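Matching Veins: How Decorative Laminate Printing Handles Repeat
09/04/2021
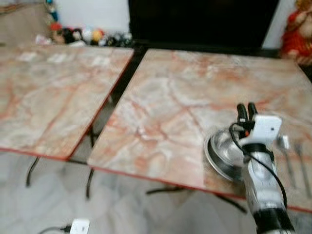

Most people who sit at a stone-patterned table never look for the place where the pattern starts over. The production manager at Renen, a small printer of decorative papers for tabletops and wall panels, spends much of her working week looking for exactly that. We spoke by phone about repeat lengths, ink behavior and the complaints that reach her desk.

Decorative paper is printed by rotogravure. An engraved cylinder transfers ink to a moving web of paper, and the circumference of the cylinder sets the distance after which the design repeats. A typical Renen design uses 4 cylinders, one per ink. "People assume more colors means more cylinders," she said. "A stone design is mostly one hue at different densities. You get a long way with a base, two mid tones and a vein."

The vein cylinder causes the most trouble. Veins are thin, high in contrast and directional, and the eye follows them. If a vein reaches the edge of the repeat at a slightly different angle from the one it has on the other side, the joint shows as a kink. On a wall panel the kink then recurs at regular intervals up the full height. "You can hide a bad joint in a cloudy area. You cannot hide it in a line."

I asked how the artwork is prepared. Renen starts from a scan of a real slab where one is available. The slab is cleaned, scanned in sections, and corrected for uneven lighting before anything is drawn. Large features are then removed. A single dark knot that looks attractive in the slab becomes a marker once it is printed, and a customer who has seen it twice will go on seeing it. Her rule is that no feature should be recognizable from across a room.

The red and orange group is harder to hold than the grays. Warm pigments shift more under heat and pressure, and the paper passes through a resin bath and then a press before anyone sees the finished color. The printed sheet is paler and flatter than the finished surface. Proofs are therefore pressed before approval, never judged as raw paper. "We had a client sign off on dry paper in December because they were in a hurry. The pressed sheet came out the color of brick. That was a bad month."

The design in question, sold as Nututia, has since been re-engraved. The new version uses a shallower cell on the vein cylinder, which lays down less ink and leaves more room for the shift in the press. The original cylinder is kept in storage for repeat orders from customers who had grown used to the darker color.

Color is checked against a retained master under two light sources. A match under daylight lamps that fails under warm indoor lamps is rejected, as most tables are used indoors in the evening. The archive holds 236 masters, filed flat, away from light. Each is replaced when its reading drifts past the limit, and the replacement is taken from a reserve sheet pressed at the same time as the first.

On cutting, she was less patient. Renen sells rolls. The laminator presses sheets, and a furniture maker cuts the tops. Each step has its own idea of where the pattern should sit. Two tops cut from one sheet may carry related veins that do not line up, and tops from different sheets will line up only by accident. Buyers who plan to push tables together sometimes ask for continuous veining. It can be done with numbered sheets and a fixed cutting plan, but waste rises by roughly 20 percent and few buyers go ahead once they have the price.

"The Flelis order was the exception. They wanted a run of counters with no visible break. We marked every sheet on the back and the cutter still turned one around." The counter was remade.

Edge banding is bought separately and is outside her control. A solid color is the usual choice, picked from a tone already in the pattern. Printed banding that imitates the top is available, but the scale of the design seldom suits a strip that narrow, and she advises against it.

Digital printing came up near the end. It removes the cylinder and with it the fixed repeat, so a design can run for many meters before it returns. Renen tested a digital line from a supplier called Sarkar over 3 months. Short runs were economical and long runs were not. Ink adhesion after the resin bath was acceptable on light designs and poor on dense ones. The line is now used for samples and for orders too small to justify engraving.

She expects gravure to keep the bulk of the work for as long as her present cylinders hold up. Rechroming is scheduled by meters printed, and the vein cylinders come due first.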